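Home | News | Opinion | Council | Letters | Contact

OPINION

A transfer station is not only a question of smell

March, by a Postutley resident

Share 50 | Comments 3

I have read the application for the new waste transfer station at Tultgate two times, from the first page to the last. I did it slowly, with a dictionary for the planning words, as English is my second language and "ancillary" is still not a friend of mine. After this reading I am neither for the station nor against it. I am against deciding it in the form in which it was given to us.

The company, Skuvau, wants to receive household and business waste on the old timber yard, put it into larger trucks, and send it away to landfill. I understand why this is needed. Our small trucks now drive the whole distance themselves, and every household in Postutley pays for that fuel in the yearly waste charge. A town that makes garbage must put it somewhere. I don't like it when people say the station is a good idea for every place except the road where they live, and I say this as a person who lives 3 streets from Kwan Road.

Most of the letters in this paper have been about smell. Smell is a fair worry. Still, the building is closed, the doors are to be shut between loads, and the rules for odor are the longest part of the application. If the company breaks them, there is at least something written to complain with.

The trucks have almost nothing written about them. The application allows 50 truck movements in a day. It says that this number is "within the capacity of the local network." I looked for the page where the capacity is explained, and I found a table from a study made before the new houses on the east side of Kwan Road were finished. Those houses have families in them now. The children cross at the bend, where there is no crossing, and in the winter they do it in the dark, at seven in the morning, which is the same hour when the station wants to open its gate.

I once worked in the office of a freight depot, in another country, and I learned there that movements are not spread evenly over the day. The drivers all want to come first and finish first. So a daily number tells a neighbor very little. The useful number is how many trucks pass in the worst hour, and the application does not give it. I wrote to ask for it and received a polite answer which told me to read the application.
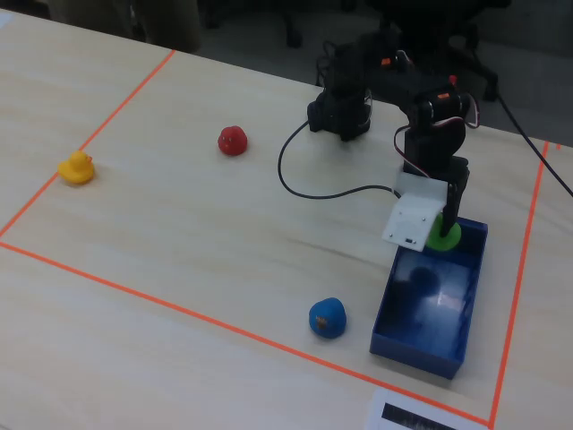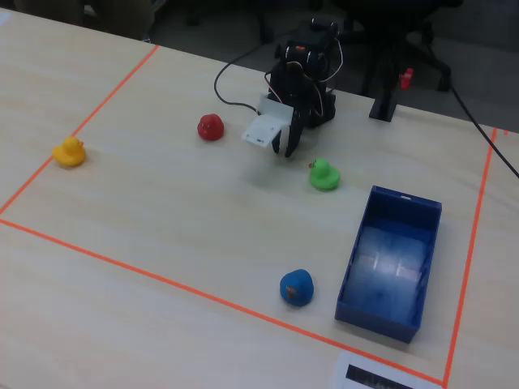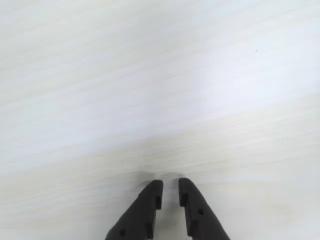 Kwan Road was never the problem for one reader, who answered my earlier letter and signed only as "Tultgate ratepayer." The trucks already use it, the reader wrote, and they used it in much bigger numbers when the timber yard was open, and the people who bought the new houses could see very well what was at the end of the road. "If we delay this for another study, we will pay for the long haul another year, and the same people will complain about the bill."

I thought about this letter for several days. The part about the bill is correct, and I don't have a good answer to it. Delay costs money, and the persons who ask for delay should say so openly. I am saying so. But the timber yard is a weak comparison. It had fewer neighbors then, and it closed at noon for much of the year. The station would work six days a week, under a permit of 30 years. A child who crosses that bend today will maybe have her own children before the permit is finished.

It is this length which troubles me most. The council would never sign a contract for 30 years for cutting the grass in the parks. For a station it is called normal, as the company must get back the cost of the building. I accept that a company must get back its cost. I don't accept that the traffic conditions must therefore be fixed for the same time. They could be looked at again every few years, with the real numbers from the weighbridge, and the weighbridge will be recording every truck in any case. To publish these records would cost very little.

There is also the matter of the community fund. Skuvau offers 3,000 dollars each year for local projects. I don't want to be rude about a gift. The school and the sports field can use any sum. But at the information evening this fund was on the first slide, and the trucks were on a slide near the end, when many people had already put on their coats. I would gladly exchange the fund for a safe crossing at the bend, built before the gate opens and paid for by the applicant.

So my request to the council members is a small one. Ask for the worst-hour number. Ask for a new traffic count on Kwan Road with the new houses included. Write the crossing into the conditions, move the opening to eight o'clock on school days, and make the traffic part of the permit open to review. If Skuvau agrees to these points, I will not send an objection, and I will tell my neighbors the reason.

The written comments close at the end of the month. The form is at the council desk, and it accepts letters written by hand.

Share 50 | Comments 3

Previous | Next | Back to Opinion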